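Proceedings › Human-Robot Interaction in Public Settings › Full text
Search within this volume Go Advanced search

4.2 Open-day demonstration

The kitchen task was shown to the public at the Etau open day in April. Visitors entered in groups and stood behind a rope on the far side of the table, outside the reach of both arms. Over the course of the day 161 visitors signed the attendance sheet, and the figures in this section refer to them alone. Children under the age of 7 were admitted with an adult but were not asked to fill in the questionnaire.

The task was the same as in the laboratory trials (Section 3). The two arms work on a pan of noodles and its glass lid, with one arm assigned to the pan and the other to the lid. The policy was the Monow checkpoint used for the laboratory results, with no further training on site. Lighting in the hall was not controlled. Table height and camera height were set to the laboratory values before the doors opened, and Ekrem Demirtaş checked both again at noon.

Groups were assigned to one of two conditions. In the narrated condition, Firdevs Uçar announced each step shortly before the arms began it. In the silent condition she stood in the same place and answered questions only after the run had ended. The conditions alternated by group, so that neither was concentrated in the busier afternoon hours. The operator, Ilgın Yurt, held the stop button in both conditions and did not speak to visitors.

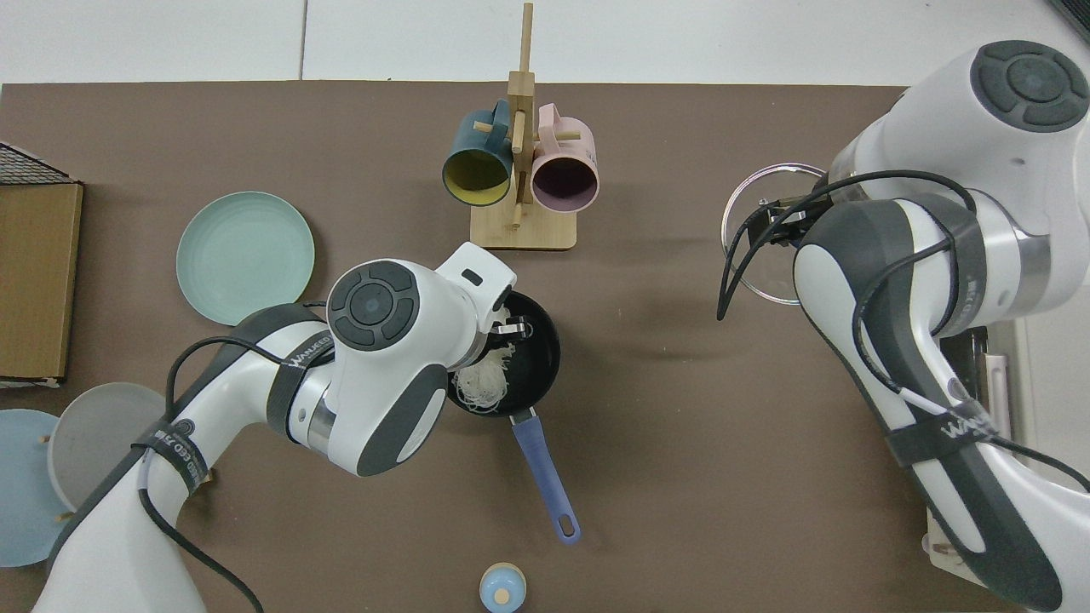

Figure 4. Bimanual kitchen task. The left gripper reaches into the pan of noodles while the right gripper holds the glass lid.

Runs were stopped by the operator in 5 cases. We count these as failures, including the one stop that was made at a visitor's request. A stopped run was not repeated for the same group, and the group still received the questionnaire – removing it would have favored the narrated condition, in which fewer stops occurred.

Answers to the open question were coded independently by Gülizar Yalçınkaya and Ekrem Kırmızıgül, who had not attended the open day. The most frequent remark in the silent condition concerned pauses. Visitors read a pause before a grasp as a fault, and several wrote that they had expected the run to be stopped. The same pauses drew few remarks in the narrated condition. Comments on speed were common in both conditions and did not differ in tone.

The setting limits what can be concluded. Visitors chose to attend, and many came with prior interest in the subject. Group size could not be held constant, and members of a group talked to each other during the run. We therefore treat the answers as a guide to the design of the controlled study in Section 5, where participants watch alone.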